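How many sim demos before real ones?

jovdale_k
Posted 26 May 2024
We have 200 teleoperated demos of the arm picking small metal parts off a cluttered table, all in simulation. The policy does fine on cylinders and misses flat pieces. I'm planning to go to 1,000 with the same layout.

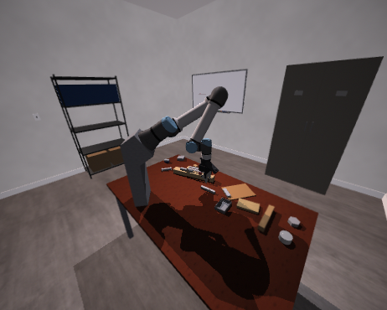
Firent
Same layout is the problem. I'd move the parts every episode and stop at 200 more.

jovdale_k
Resets are scripted, so extra episodes are cheap. Why stop?

peixoto2
Disagree with Firent. We needed 3,000 before flat parts worked, and we were shuffling from the start.

Firent
Were those all one operator?

peixoto2
No, 2. We dropped the failed grasps too.

jovdale_k
OK, I'll shuffle and train again at 1,000.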